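The case for a tablecloth you can wipe

Every few months somebody writes a piece saying we should all go back to linen on the table. I read these pieces with interest, because I own linen, and it has been in a drawer since my mother gave it to me. It comes out in December and goes back in January after an afternoon of soaking and ironing. For the rest of the year I would like to defend the wipeable cloth with a printed grid, the sort sold off a roll in the market at Prerkbridge and in half the hardware shops in the country.

The usual complaint is that it looks cheap. It is cheap. My last length cost 18 pounds and covered a table that seats six, with enough over to line two shelves. A decent linen cloth in the same size was 180 in the window at Gunn, and the assistant there told me it should not be put in a machine. I have two children and a table that gets used for homework, bread, bicycle parts and cards, sometimes all on one Wednesday. I can't take a cloth seriously if it has to be protected from the table.

The second complaint is that squares belong in an exercise book. This one I understand less. A plain cloth shows every crumb and every crease, and a floral one hides the crumbs so well that you put your sleeve in them. A grid of thin lines sits between the two.

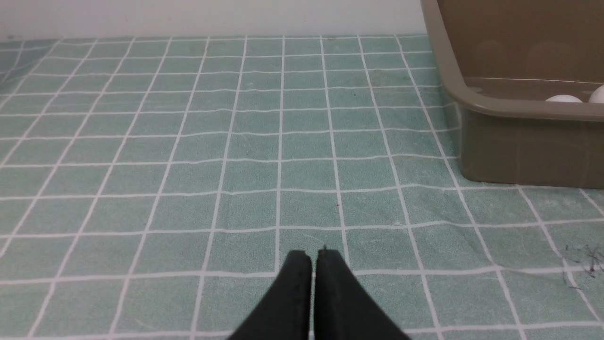
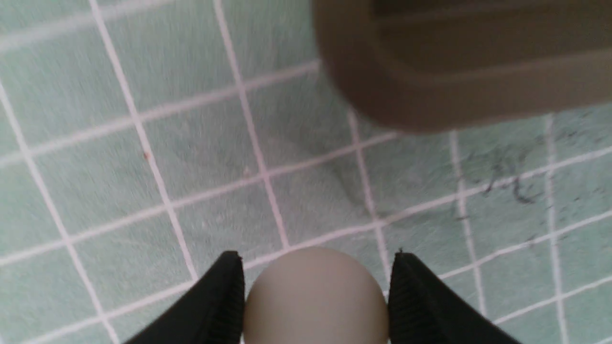

Green is the colour I would choose, and I have come to that slowly. White lines on red look like a café, and on blue they look like a bathroom. On green they stay quiet, and pale things stand out well. Put a white ball on a green grid and you can find it from across the room, which matters if you have small children or poor eyesight. The cloth need not be perfectly flat either. A few lines that bend and wave towards one side do no harm, and I have stopped pulling mine straight before people come round.

My friend Nantana Khamphan disagrees with nearly all of this. She says that a wipeable cloth makes people lazy, that they drag a damp sponge over it and call it clean, and that hairs and specks stay behind for days. She has a point about the sponge. I use a dry cloth first and then a wet one, and I do the edges, where most of the bits end up. It takes less time than boiling a kettle. Linen would need the same attention and a wash on top.

There is a fair argument about waste. Coated cloth does not rot and can't be recycled where I live. Against that, my first one lasted until the corners split, and after that it spent years under paint tins in the shed. I don't think a thing used for that long needs much apology.

So keep the linen for the days that deserve it, if you have it and like ironing. The rest of us have supper to put out, and the glue from this morning is still on the table.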